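走廊里那张椭圆木桌,大家说说怎么收

楼主:雁来

先交代下背景。我们在 Wikthorpe 楼租了走廊尽头那间小工作室,屋里太挤,所以走廊里放了张椭圆木桌,平时拼样、裁纸、吃外卖都在上面。物业最近贴了通知,说公共走廊的桌面晚上八点以后不能留东西。问题是我们手上这批活儿正好全是小零碎,白的、米色的小片片,摊开一桌,收一次再摆一次能要我半条命。

我现在的想法是买个带盖的浅托盘,整盘端走。量过了,门口柜子那层净深只有30厘米,宽倒是有90厘米。Sulemana 那款分格盒我看了好几遍,格子太深,小纸片掉进去根本抠不出来。有没有人用过浅一点的?

另外大张的图纸怎么办也想问问。就是那张浅粉色的,上面印着细线,像地图又像草图,铺开就占掉右边半张桌子。卷起来吧它记仇,第二天怎么压都翘;折吧我又舍不得。电脑倒好说,合上夹胳膊底下就走了。
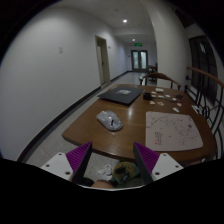

Fenna Verbruggen 回复:图纸千万别折!折痕一旦有了,后面描线全歪。买个大号的文件夹板,两块硬纸板拿布胶带一粘就行,竖着塞柜子和墙的缝里。我自己做的那个用了好几年,成本就是一卷胶带。

3楼 半斤糯米

楼上说得对,不过楼主柜子深才30,夹板竖着放会不会露一大截出来?走廊里人来人往的,蹭一下就倒。我更倾向卷,卷的时候图案朝外卷,松一点,别用皮筋,用纸条围一圈。第二天铺开反着卷一下就平了。

4楼 雁来(楼主)

朝外卷这个我真没试过!一直都是朝里卷的,难怪……今晚就试。

5楼 Barrett Tran

我来唱个反调。你们讨论的都是怎么把东西搬走,可是为什么非得在走廊干这个活?换我就把零碎的工序挪屋里,走廊桌子只放图纸和电脑。小纸片这种东西,对面门一开,一阵风就没了,找起来趴地上趴半天,浅色地砖上找白纸片,谁找谁知道。

6楼 雁来(楼主)

屋里要是摆得下我还用发帖吗哈哈。不过风这个事确实被你说中了,上回清完桌子就少了一片,最后在别人鞋底下找到的。

7楼 半斤糯米

拿个小碟子扣着啊。或者用晒干的石头压,我家压饺子皮就这么干(不是)。

8楼 Birdie Yazzie

托盘的话推荐烤盘,真的。超市那种长方形浅烤盘,边高两厘米不到,底下垫一块防滑垫,小片怎么摆就怎么端走,第二天原样端回来。Narau 有一款带塑料盖的,我买的时候不到90块,盖子扣上能叠三层。

唯一的缺点是重,三个叠一起搬,手腕会抗议。

9楼 雁来(楼主)

烤盘!!我怎么没想到。家里就有一个,烤鸡翅烤得焦黑那个,洗洗能用吗?

10楼 Birdie Yazzie

……别,买新的。油渍沾纸上你会哭。

11楼 Leilani Ambrose

不同意一上来就买东西。先分类再说。我看这种桌子乱,十有八九是因为"做活的"和"路过的"混在一块:塑料袋、线、小黑盒子、卡片,全挤在一起。先把跟活儿没关系的拿开,剩下的可能一个碟子就装完了,根本用不着三层烤盘。

12楼 Barrett Tran

+1,透明塑料袋尤其要命,小片子钻进去就跟没了一样。上个月我扔垃圾扔掉了一整袋样片,671片,裁了一个星期。现在想起来还胸闷。

13楼 雁来(楼主)

671片……抱抱你。好的我今天先按 Leilani 说的分了一遍,顺便把顺序写下来,大家看看有没有漏的。

收桌顺序(试行版)

1. 电脑、黑色的扁平东西(文件夹、垫子之类)先拿走,它们最占地方,拿走心里立刻舒服一半。

2. 图纸朝外卷,纸条围好,进屋靠墙角。

3. 桌上的小片先别动位置,只把旁边的线和小黑盒子捋出来。线要从盒子那头开始收,不然一拽,片子全跟着跑。白的归白的,米色和浅棕的归一边,圆的和不规则的暂时不分,分太细我坚持不下来。透明塑料袋和塑料筒单独放,放之前对着光看一眼里面有没有混进东西。
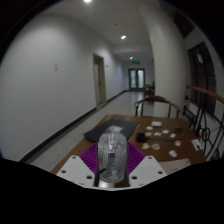 4. 小片上托盘,盖盖子,进柜子。

5. 湿布擦一遍桌面,再干擦。桌面是亮光的,水印特别明显,偷懒不干擦第二天就后悔。

6. 椅子推回去,别挡路。

14楼 Fenna Verbruggen

第5步放最后吧?你推椅子的时候手一扶桌沿,又是一个手印。

15楼 雁来(楼主)

对哦,改改改。

16楼 半斤糯米

3太长了,拆成两步。我这种人看到超过两行的步骤就自动跳过了,然后就会拽线。

17楼 Leilani Ambrose

圆的和不规则的还是建议分开,两个碟子的事儿。你现在嫌麻烦,拼的时候一片一片翻更麻烦。

18楼 雁来(楼主)

我再挣扎两天看看,不行就听你的。托盘已经下单了,Narau 那个,先买一层试试水。

读者评论

Yi-an Seol:收藏了,我们办公室公用长桌也是这个德性,就是没人肯第一个收。

匿名:同款亮面木桌路过,擦桌子用眼镜布,比抹布好使,就是擦完胳膊酸。

路过的芋头:烤盘那层真的好叠吗?我买过别家的,盖子扣不紧,一端就滑。求楼主到货后回来说一声。

匿名:朝外卷试了,大约半小时就平了,谢谢糯米。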